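Workshop Tips: Sharing a Folding Bench With a Two-Arm Machine

These notes apply to small laundry, rental and repair shops where part of the folding has moved from people to an automated bench. They were written for the Primby workroom, which runs one two-arm station beside six manual tables. Settings for other makes will differ.

Sorting before the bench

The largest change for staff is that sorting becomes a separate job. A person at a manual table sorts while folding and does not notice doing it. The machine does not sort. Separate dark items from light ones, then heavy weaves from thin ones, and send a single class per batch. At Primby a batch is 26 pieces, which fits one Wetier cart shelf.

Empty pockets, close zippers and tie drawstrings. Turn sleeves and legs right side out. Brush or roll dark cloth before it goes over, as lint is harder to remove once it is folded in.

The tabletop

Wipe the surface with a damp cloth at the start of each shift and dry it fully. Do not use polish or spray wax. Keep pens, tags and coffee off the table at all times, including when the arms are parked.

Overhead light should come from more than one direction. Primby moved two Skekar lamps in June and had fewer rejected folds afterward – the exact share was not logged.

Staffing

One operator can feed the station and finish at the next table. Two operators assigned to the same station get in each other's way. Rotate the feeding job every 2 hours. It involves less lifting than manual folding but more standing still, and an anti-fatigue mat is worth the cost. Hand folders should keep at least one shift a week at a manual table so that the skill is not lost.

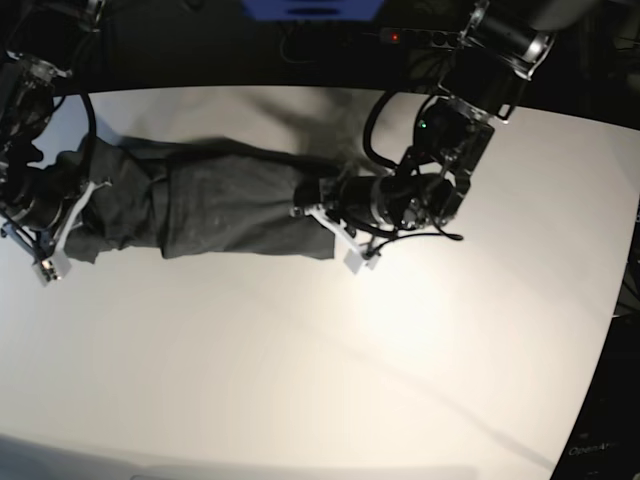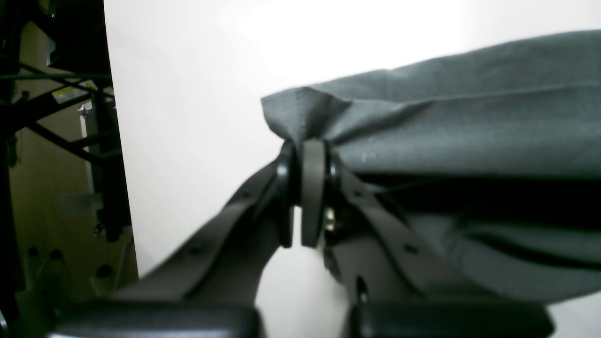
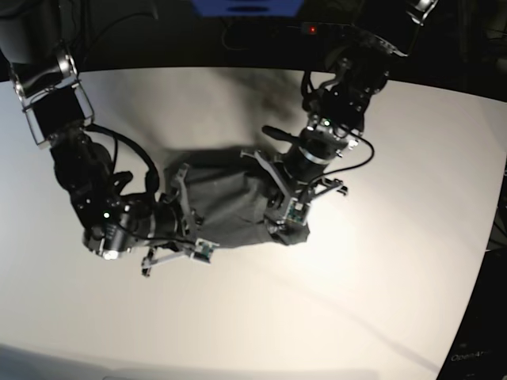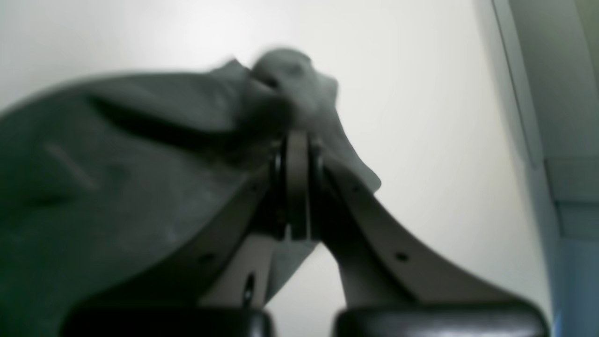 Reject handling is where most of the saved time is lost again. Set a limit before the shift starts and write it on the board. Primby sends a piece to hand finishing after its second failed fold. Check the grip points first: dark gray fabric bunched and pinched at the gripper, as in these views, should be smoothed flat by hand and inspected for creases before it is stacked. A steamer set to low clears most marks in cotton. Keep rejects in their own Stüber bin, number 61 on the stock list, and record the cloth type on the tag – the entries show which classes should stay at the manual tables.

Stop the station before reaching over the table. Loose cuffs, lanyards and apron strings are to be tucked in or removed.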